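Can a machine do the washing up yet?

tinribs40
Mum's Zallow has mopped the same square of lino since June. Are we nearly there or not?

mokgethi_fan
Nearer than you think. Look at the work they practise on now, blue peg in a slot and all.

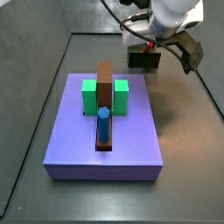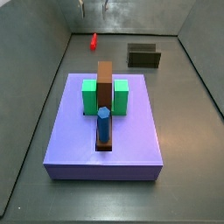 Photos: Wisto bench tests

gravyboat97
Lovely. When my saucepans are purple blocks I'll ring them.

mokgethi_fan
Slots are most of shop-floor work, though.

gravyboat97
Ours at Lulley has 1264 parts and they arrive in a heap.

tinribs40
So that's a no on the washing up?

mokgethi_fan
It's a not this year.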